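Part-time folding and packing assistants (baby textiles)
Kondance, Dumlao Yard workroom
Posted January 2026

Kondance sells muslin cloths, swaddles and bibs for babies, mostly online and through a few nursery shops. We are looking for six part-time assistants to fold, check and pack cloths at our workroom. The work is done by hand at a table. You do not need to have worked in textiles before, and we will show you our way of folding on your first morning.

About the work

Cloths come to us from the sewing room in bundles. They are clean but not pressed, and we do not iron them, as the crinkle in double gauze is part of what people are buying. Your job is to open each cloth out, look it over on both sides, find the care label, fold the cloth to the pattern for that product and put it in its sleeve. Finished sleeves go into a carton, and the carton goes on the shelf for the courier.
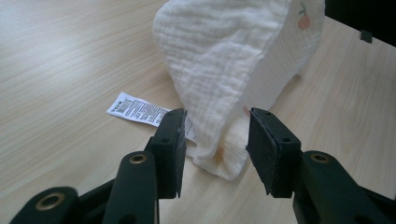
Checking takes up more of the day than people expect. You will be looking for pulled threads, uneven hems, marks, and printing that has missed or smudged. The care label has to be sewn in properly and has to be the right one for the product. If it is folded under, twisted or coming away, the cloth goes in the returns tray with a slip saying what is wrong. We would much sooner have a cloth put aside and passed later than have it sent out with a fault.

Muslin moves about when you handle it. It stretches a little on the diagonal, so two people can fold the same cloth and end up with different sizes. We fold to a card template to get round this. Most new starters have the hang of it within a week.

A typical shift

You collect a bundle and a job sheet, wipe down your place at the table and check that the product code on the sheet matches the labels. You then work through the bundle at a steady pace. There is no piece rate. A normal order is 337 cloths and is shared between two people. Larger shop orders can go up to 1000, and those are split over several days.

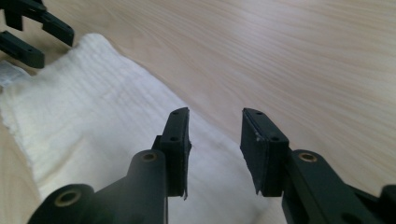 The light wooden tabletop. Surfaces are kept clear of drinks and food at all times.

Bundles, sleeves and cartons are logged in Dolto, a simple stock program on the workroom tablet. You type in the job number at the start and the quantity at the end. If you can send a text message you will manage it.

We play the radio at a low volume. Headphones are fine in one ear only, so that you can hear when a delivery arrives.

What we are looking for

Clean hands and short or filed nails, as gauze snags easily. No hand cream during the shift.
Good close eyesight, with glasses if you need them.
Able to sit or stand at a table for two hours at a time. Stools are provided.
Able to lift a packed carton with another person.
Reliable timekeeping.

Experience in a laundry, a shop stockroom or a sewing room would be useful. It is not essential.

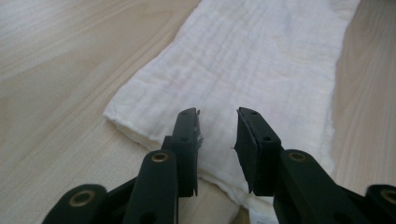
White muslin cloth folded into a long strip.

Hours and pay

Shifts are four hours, morning or afternoon, and we ask for at least three shifts a week. Please tell us which you would prefer. Pay is the same for everyone in the role and is set out in the information sheet, which we send to all applicants before interview. Training shifts are paid at the full rate. Holiday is worked out in proportion to your hours.

The posts are fixed term for six months in the first place. Staff may buy cloths with small faults at a reduced price.

The workroom is on the first floor and there is a goods lift which staff may use. Bicycles can be left in the yard. Parking is limited, and the nearest bus stop is at the bottom of the hill.

How to apply

Payroll and applications are handled for us by Plustera. Fill in the short form on their jobs page, giving reference 2337, or ask for a paper copy at the workroom door. We do not need a CV. Please say when you could start and whether you have any dates already booked.

Applicants we wish to see will be asked in for around half an hour, including a short folding trial with one of our own cloths. Questions about the work itself should go to Genalyn Barredo, workroom supervisor, who can also arrange a visit before you apply. Applications close at the end of January.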